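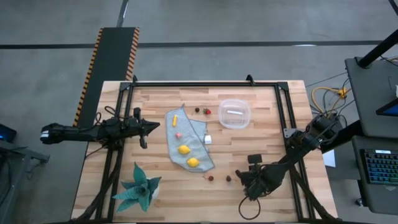
Keeping Cell 3 in Shape

The two arms at Purnby's workshop run on a schedule that Kiều Tăng keeps in a spiral notebook. She has looked after the cell since it was put together in September, and most of what she does to it takes place before 9 a.m., when the operators come in and want it working.

Purnby builds and rents out small two-arm cells to companies that need to test handling software. The current customer is Kamel, a food packing firm that wants to know how well a pair of parallel grippers copes with soft and round things on a surface that moves under them. A folded cloth does the moving. Fruit goes on top of it and around it, along with a plastic food container and whatever else the task sheet calls for.

Tăng starts with the frame. It is black aluminum extrusion, bolted on top of a butcher-block table, with diagonal braces to stop it from swaying. Wood shrinks and swells with the seasons, and by the middle of the first winter the bolts had lost enough tension that the arms were off by a few millimeters at full reach. She now checks each bolt with a torque wrench once a week and marks it with a paint pen.

"You can chase a software problem for two days and it's a bolt," she says.

Next come the cables. Each arm carries a black cable that hangs in a loop, and the size of the loop matters. Too short and it pulls on the connector when the wrist turns. Too long and it catches on the objects. Tăng replaced one in her second month after it wore through at a clip, and she has moved the clips twice.

The grippers get the most attention. She wipes the fingers with alcohol, opens and closes them 44 times with a short script, and listens. A dry click means the slide needs grease. The finger pads come from a supplier called Jaketti and are changed after 3,000 grasps, although she will change them sooner if lemons start slipping. The camera mount on top of the gripper is checked with a small square, then the calibration is run again.

Calibration used to take most of an hour. A tool named Rulteron, written in-house, has brought it down to about 23 minutes. It still fails if someone has leaned on the table, and then she starts over.

Kamel's rental runs through spring. After that the arms come off for new bearings, and Tăng would like to replace the tabletop with a metal plate. The request is in.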